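Notebook, Kenville student robotics project
12 August 2022
Entry by Herman Hidayat

Long day, good day! We are finally working on the lamp task and I want to get everything down while it is fresh, mainly for the second shift group, who keep asking me what changed and then getting five different answers.

Quick recap for anybody who skipped the last few entries. The September showcase has a household objects round, and our team (still called Pluso, the vote to rename it went nowhere) picked the lamp. The job is to go to the lamp, touch the switch on the base, and back off without dragging it across the table. Camska is doing the cups and I wish them all the joy in the world with those handles. I love our pick. It has a heavy end, a bendy part, a shiny part that drives the vision code nuts, and a cord that is never in the same place twice. That is four problems in one cheap object and I could happily spend the rest of the summer on it.

What we changed this morning:
- Speed on the last part of the approach is down to 60 percent of what it was. It looks slow. Leave it slow for now.
- The approach path is now stored as waypoints in its own file, so you can edit a height without touching the main script. Please please put a comment next to anything you change.
- Gripper opening is set once at the start of the run and then left alone.
- Entili (our logging script, for the new people) writes a line at every waypoint, with the joint angles and the commanded height. It used to write only at the end of a run, and that made yesterday's log close to useless.

I also cleaned up the naming of the runs. Old way was initials plus whatever you felt like typing. New way is just the run number. We started today at 1042 and you count up from there, no letters, no "final," no "final2."

Lamp work, two views:
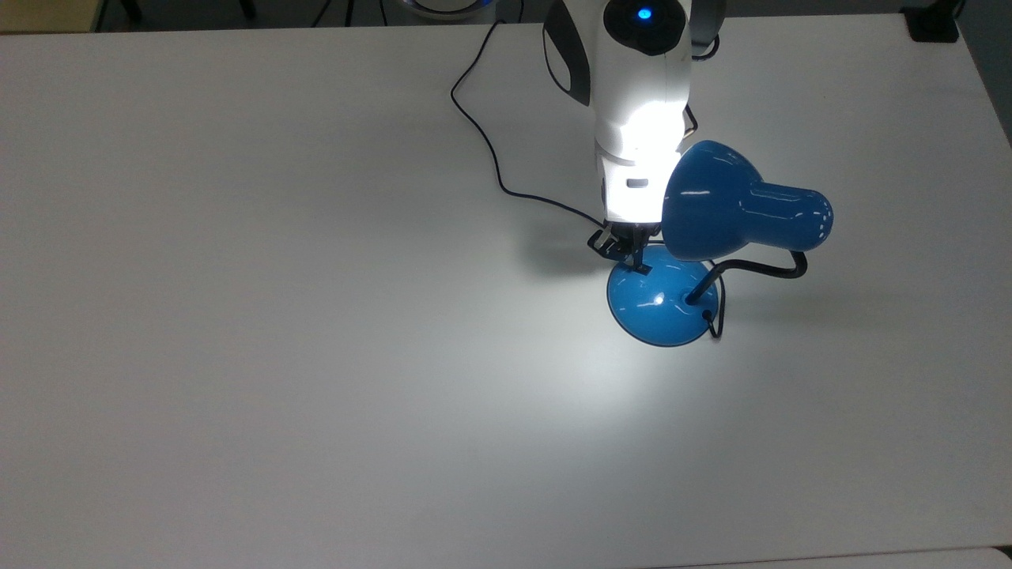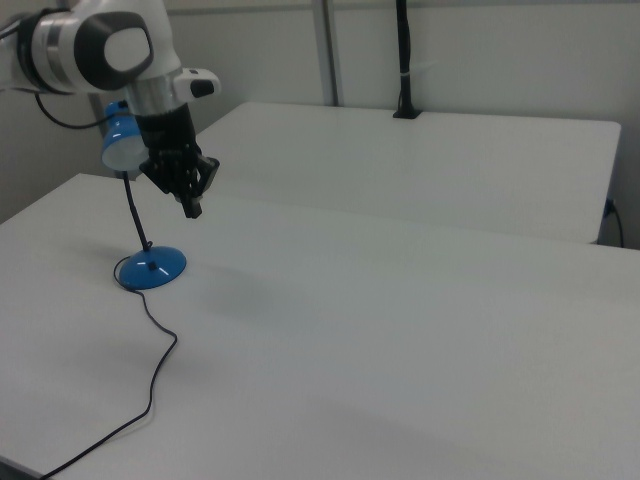
The thing I keep chewing on is how we define the approach height. Right now every waypoint is measured from the tabletop, which was fine for blocks, where the top is flat and you know how tall it is. With the lamp it falls apart fast. The base is domed, so a few millimeters sideways changes how far down the fingers need to go, and the switch is a small target on top of that curve. Then there is the shade hanging over on its gooseneck, and one finger can line up with the lamp head from the side camera even when the hand is still well up in the air. I spent a good while convinced we were about to bump the shade, when all I had was one camera's opinion. So my proposal is that we measure from the top of the base for everything in the last stretch, and keep the tabletop as zero only for the travel moves. It means one extra calibration touch at the start of each session, and I think it's worth it!

Second idea, from the whiteboard argument at lunch: treat the shade and stem as a no-go box and plan around it. The simple version is one fat box with a margin. The nicer version is two boxes, a tall skinny one for the stem and a wide one for the shade. I coded the fat one first and it blocks nearly every path to the switch, so that answers that. Two boxes it is. The stem bends, so the boxes have to be remeasured any time somebody adjusts the lamp. If you bend it, write it here.

Vision notes. The blue is easy to pick out on a white table, no complaints there. The highlights on the base are the trouble. My threshold cuts them out of the blob and the center estimate slides away from the bright side. Filling holes in the mask fixed the ones in the middle, but it does nothing when the highlight touches the rim. I want to try fitting an ellipse to the outline next. If you have done this before, come find me, I will trade snacks for advice.

To do, next session:
- Switch the last waypoints over to base-top zero
- Two-box version of the no-go zone, with the margin as a setting at the top of the file
- Ellipse fit, compare against the filled mask on the same saved pictures
- Decide if the cord counts as an obstacle (I say yes, I was outvoted, I will bring it up again)
- Copy Entili logs to the shared drive before leaving

Battery on the lab laptop was at 58 percent when I packed up and the charger is in the second drawer.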